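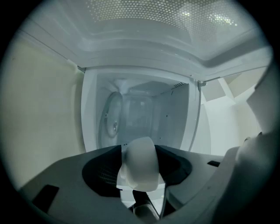
Door open, cavity and glass turntable plate ready for checking.

Cleaning a microwave cavity and turntable

This guide covers routine cleaning of a household microwave with a white painted cavity and a glass turntable. It applies to the Edovlow and Colitz countertop models and to most others of the same pattern. It does not cover built-in combination ovens, which have a heating element and need a different method.

Before you start

Switch the oven off at the wall and pull out the plug. If it has been used in the last few minutes, leave the door open until the plate is cool enough to hold. Glass that goes from hot to cold water can crack.

You will need:

A microwave-safe jug or bowl
300 ml of water
3 teaspoons of white vinegar or lemon juice
Two soft cloths, one damp and one dry
Washing-up liquid
A wooden cocktail stick
An old soft toothbrush

Do not use scouring pads, oven cleaner or anything sold for grills. They scratch or strip the paint, and bare metal in the cavity will rust and may arc.

1. Remove the plate

Lift the glass plate straight up off the drive coupling in the centre of the floor. Most plates have a raised hub or moulded lugs on the underside that sit over the coupling. Take out the roller ring as well, if there is one. Wash both in warm water with a little washing-up liquid, rinse and dry. Check the rim of the plate for chips with a fingertip. A chipped or cracked plate should be replaced before the oven is used again.

Replacement plates are sold by diameter and by hub pattern, and both must match. Gilani list theirs under part 379 in the spares leaflet, revised in May. Measure across the full width, including the rim.

2. Wipe out loose food

Remove crumbs and dried scraps with the dry cloth. Pay attention to the corners of the floor and the area under the roller track. Leave the coupling in place unless the handbook says it can be lifted out.

3. Steam the cavity

Refit the clean roller ring and plate. Put the water and vinegar in the jug, stand the wooden cocktail stick in it and place it in the centre of the plate. The stick reduces the chance of the water boiling over suddenly when it is moved. Plug the oven in and run it on full power for three minutes. Leave the door shut for a further five minutes.

Take the jug out with an oven glove, then switch off and unplug again. Remove the plate and ring.

4. Clean the walls and ceiling

Wipe the ceiling first, then the back and sides, then the floor. Rinse the cloth often. For marks that remain, hold the damp cloth against them for a minute and wipe again.

Some cavities have a cover over the waveguide outlet, usually a flat grey or brown sheet on a side wall. Wipe it lightly and do not remove it. If it is burnt through or soaked with grease, stop using the oven until it has been replaced.

5. Clean the vents and lamp area

Groups of small holes in the cavity wall let air or light through. Brush across them with the toothbrush, barely damp, and wipe away what comes off. Never push a pin or wire into the holes, and do not spray liquid at them. The lamp on most models is reached from outside the cavity and is a job for a repairer.

6. Clean the door

The perforated metal screen in the window keeps microwave energy inside the oven while letting you see in. On most doors it sits behind a clear film or panel. Wipe this with the damp cloth and dry it at once – water left along the edge of the panel can creep behind it. Do not peel off the film.

Wipe the door seal faces and the matching surface on the cabinet. Grease here can stop the door closing flat. Clean the latches and hinges with the dry cloth only, and do not oil them.

7. Refit and test

Dry the cavity floor, then refit the ring and plate. Turn the plate by hand to check that it is seated on the coupling. Close the door, plug in and heat a cup of water for one minute. The plate should turn without knocking.

If it does not turn

Check that the ring is inside its track and the plate is the right way up. The Skoltach 16 has a coupling that fits in one position only, so lift the plate and rotate it slightly until it drops.

When to stop using the oven

Unplug it and call a repairer if the door is bent, a hinge is loose, the screen is damaged or you see sparks with only food or water inside. The outer casing must not be opened at home – the capacitor can hold a dangerous charge after the plug is out.

Page last checked 29th June.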